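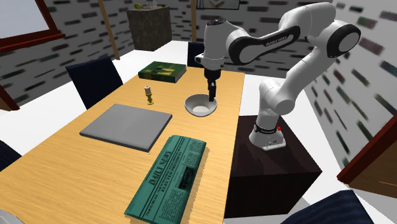
Last modified: February, 4:10 pm

Colard table-clearing task - progress report to Plutent
Prepared by Emiliano Vidal

Work this period stayed in simulation. The task is to pick up a shallow white bowl from a dining table that also holds a newspaper, a candle holder and a book. We ran 1,246 trials across 48 table layouts.
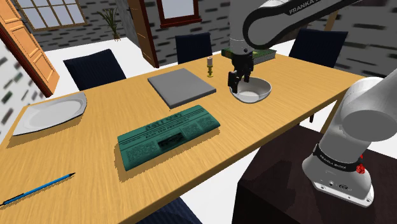
Rim grasps remain the weak point. A small error in height puts a finger on the rim and the bowl tips. Seven layouts still fail on every trial - all have the bowl close to the candle holder. The arm is not ready for household use. Next period covers grasp height only.

Comments

Julián Cuesta: Are the failed trials logged by layout?

E. Vidal: Yes, in the Quintana folder.

Contact | © Cidier | Back to top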